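Lirnetance singer Feyisa and actor Rakska have ended their engagement, a representative for the couple confirmed in February. The statement ran to 83 words and gave no reason for the split.

The two were engaged for 11 months. According to the statement, the decision was mutual and was made before filming started on the second season of "Iseswood," the period drama in which Rakska plays the land surveyor. No wedding date had been announced, although a venue had been booked for a party of 60.

The representative, Chaltu Moges, said the pair would not be giving interviews on the subject. "They remain on good terms and will continue to share the care of their two dogs," Moges said. "Existing work commitments are not affected."

Feyisa and Rakska met on the set of a music video for the Lirnetance single "Low Ceiling," in which Rakska had a small speaking part. They were first photographed together at a film festival the next fall. The engagement was made public during an encore, when Feyisa held up her left hand to the front rows and then played the song again in a different key.

The couple had shared a rented house since the engagement. Moges said Feyisa will keep the lease and Rakska has moved closer to the studio.
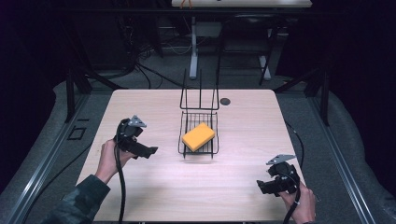

A dish rack and sponge on a tabletop.

Lirnetance will go ahead with its spring tour as scheduled. The band's third album has been delivered to the label, and the track list was fixed before the separation - a point Moges made twice when asked if any of the songs had been rewritten. Ticket holders do not need to take any action.

Production on "Iseswood" also continues without changes. Feyisa had recorded a closing theme for the new season, and the producers said it will be used in all eight episodes. She receives a composer credit with the other members of the band.

Neither Feyisa nor Rakska had posted about the split by 4 p.m. Photos of the two together were still up on both of their accounts. Rakska's most recent post, a picture of a call sheet, had 483 comments before replies were turned off.

Rakska was married once before, to a stage director. It would have been Feyisa's first marriage.

Comments

marlo_t
Sad news. I was at the show where she held up the ring. People around me were crying.

GreenDoor7
So is the closing theme the same song as the one in the trailer or a new one? The article doesn't say.

pennyw
@GreenDoor7 New one I think. The trailer used "Low Ceiling" with the drums taken out.

Hattie R.
Glad the dogs are sorted out. Hope they both get some privacy now.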